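Astanlow Housing Services
Resident Information: Kitchen Storage and Food Safety

The following guidance is provided to residents of Astanlow apartments and is reviewed every October. It applies to kitchens of all sizes, including the shared kitchens on the ground floor. Questions may be directed to Jiahui Hou in the Resident Services office, extension 571.

Clearing and sorting

Cabinets should be emptied completely at least twice a year. Place all items on a table or counter before returning any of them to a shelf.
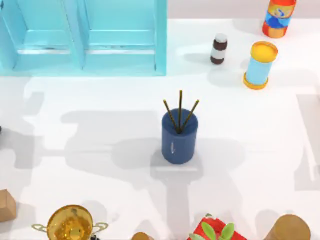
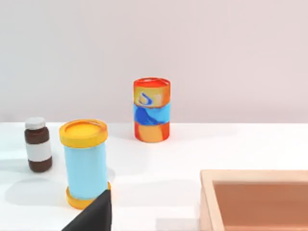
Discard any can that is bulging, leaking, badly rusted or deeply dented along a seam. Do not open or taste the contents. Cans with small, shallow dents on the side may be kept, but should be used first.

Dates on packaging require some judgment. A "best by" date on dry or canned goods refers to quality, and many such items remain usable after the date has passed if they have been stored correctly. Infant formula must not be used after its printed date under any circumstances.

Containers without a label should be thrown away unless the contents are certain. Residents who transfer flour, rice or sugar to their own jars are asked to write the name of the product and the date of transfer on a strip of masking tape and attach it to the jar. Tape on the lid is not recommended, as lids are easily exchanged.

Cleaning the shelves

Wipe shelves with warm water and a small amount of dish soap, then with a cloth rinsed in clean water. Allow them to dry fully with the doors open. Painted shelves should not be cleaned with scouring powder or steel wool. For grease that has hardened near the stove, apply a paste of baking soda and water, leave it for ten minutes and wipe it away with a damp cloth. Test the paste on a hidden corner first.

Shelf paper is permitted if it is not glued down. Adhesive liners damage the finish, and the cost of refinishing may be charged at the end of the lease.

Arranging the contents

Heavy items belong on the lower shelves. Oils, spices and dried herbs should be kept away from the stove and the dishwasher. Potatoes and onions should be stored apart from each other in a cool, dark place with some air movement; neither should be kept in a closed plastic bag.

Place newly purchased goods behind older ones. Cleaning products must be stored separately from food, in their original containers and out of the reach of children. Never decant a cleaning product into a food or drink bottle.

Moths and beetles

Small moths near the ceiling or fine webbing in a bag of flour indicate an infestation. Seal the affected food in a bag and take it to the outside bins the same day. Vacuum the shelf corners and screw holes, then empty the vacuum outdoors. New dry goods should be kept in jars with tight lids until no insects have been seen for 90 days. Insect spray must not be used inside food cabinets. If the problem returns, contact Rongrong Xia in Maintenance, who will arrange an inspection of the neighboring units.

Repairs

Loose hinges, swollen shelves and any sign of damp behind a cabinet should be reported in writing. Residents should not drill into cabinet sides or fit additional shelves without permission. Request forms are available at the front desk.

Page last updated 25 September 2024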